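Bedroom round next for the Inville robotics club

I dropped in on the Inville student robotics club again in October, and the team behind Jamodero has moved on from tabletops to beds. Jamodero is the tidying project that Natália Gouveia and Aníbal Seixas started last year with a handful of second-years, and it's going in for the household class at the Geltier student challenge this spring. The first round was all cups and cutlery. The new one is a bedroom, which sounds easy until you watch a gripper try to get hold of a T-shirt!

The students collect their practice runs by hand. One of them holds the gripper, picks something up off the bed, puts it where it should go, and then does it all over again. They've got 632 runs saved so far and Natália reckons 453 of those are good enough to train on (she's strict, and I heard some grumbling). The rest mostly went wrong at the cloth stage, where the fingers pinch two layers when you only wanted one, or miss the fold altogether and come up with nothing.
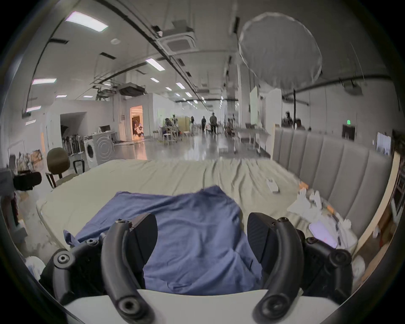
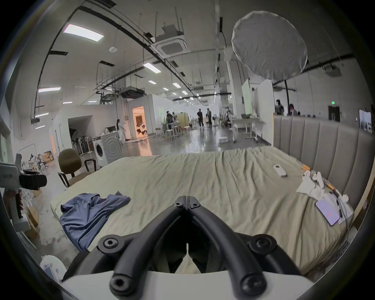
I had a go myself. You'd think your own hand would know what to do, but with only two fingers and no thumb I needed four tries to lift a shirt by the collar, and then I dropped it on my foot. Aníbal was very kind about it. He says everybody squeezes too early, and the trick is to come in low and let the cloth bunch up a bit first. My run did not make it into the good pile.

The part I liked best was listening to them argue about the rules. Geltier lets each team choose its own starting mess, within limits, and half the club wants to keep things simple and score high on speed. The other half wants cables in there, because the judges give extra marks for anything thin and bendy. Last I heard the cable lot were winning - though they'd also eaten most of the biscuits, so maybe they just had more energy.

They want another 200 runs before the end of term, and are after more pairs of hands, including first-years with no experience at all. Sessions start at six and go on until the building shuts. Pop, the club's older robot, will be doing its cup-stacking turn at the next open evening if you'd rather just come and watch. Natália has the sign-up sheet.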